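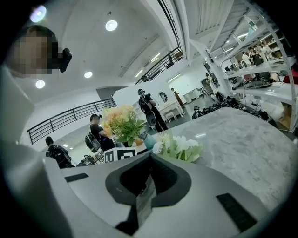 1. Background and Task

This report covers the flower arranging unit of our interior display course. The assignment was to produce table decorations from artificial flowers and small vases, using one shared table in a large open room, and to record how the choice of vase, stem and location affected the result. I worked under the supervision of Wendelin Schwaiger, who set the task and approved the materials list.

The work was limited to artificial flowers. Fresh flowers change over a session, and the comparison between arrangements would then depend on when each one was judged. Artificial stems can be taken apart and reused, and they keep any bend that is put into the wire.

2. Room and Table

The table has a gray marble-patterned top. The pattern is fairly quiet, but it does compete with small white blooms when they lie flat on it. The peach-orange and cream roses were the easiest group to read against the gray. The white flowers with pale green leaves needed height before they separated from the surface.

The room has a white ceiling with round recessed lights and a few linear fixtures farther back. A walkway with black railings runs above part of the floor, so the table is also seen from higher up. I had not planned for this. An arrangement that looks full from a chair can show a bare center from above, and two of my early attempts were rejected on that ground alone.

Overhead light reflects off the tabletop. Where the reflection is strong, a pale vase loses its outline. I moved the working position toward the middle of the table for this reason.

3. Materials

The artificial flowers came from Koltby and the vases from Dirkham. The course allowance was 100 dollars per student, and unused stems were returned to the supply cupboard. Floral wire and tape were taken from existing stock.

The main variables were vase color, stem length and bloom color. Vases were small in all cases. A small vase has a narrow mouth and little weight, and both of these limit what can be put in it.

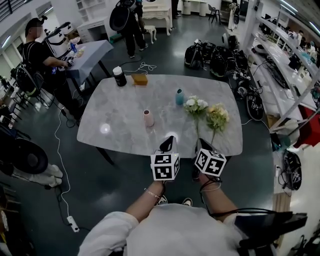 3,497 words in full report · Section 4 follows

4. Procedure

Stems were laid on the table with the cut ends toward the person working, and the bunches were kept apart by color. Vases stood farther back until needed. This layout left the near part of the table free for bending and trimming.

Each arrangement followed the same order. The longest stem was set first and fixed the height. Leaves went in next, low and to the sides. Blooms were added last, starting from the back. Where a stem was too long for the vase, it was folded at the lower end before being cut — a fold can be undone and a cut cannot.

The teal vase was tested with the white flowers and then with the pale yellow-green ones. The pink vase was tested with the same two groups in the reverse order.

5. Results

The white flowers in the teal vase gave the clearest contrast. The pale yellow-green flowers in the same vase were acceptable but looked flat from the walkway. In the pink vase, the white flowers were weak near the reflection and improved when moved away from it.

Stem length caused more trouble than color. Full-length stems made the small vases tip. With a total height of 315 mm the teal vase stood without support, and this figure was kept for the remaining trials. The pink vase needed a slightly shorter stem, which I did not measure exactly.

6. Sources of Error

Judging was done by eye, by me and one classmate, and we did not always agree on fullness. The view from the walkway was checked only for the final versions and the two rejected ones. Bending the same wire several times also softened it, so later arrangements leaned more than earlier ones.

7. Further Work

The Zaugg method of weighting a vase with sand was not tried and should be tested with full-length stems. A matte cloth over the tabletop would remove most of the reflection. The Tronero display guide recommends a plain light color for this, and the next group should compare it directly with the bare marble pattern.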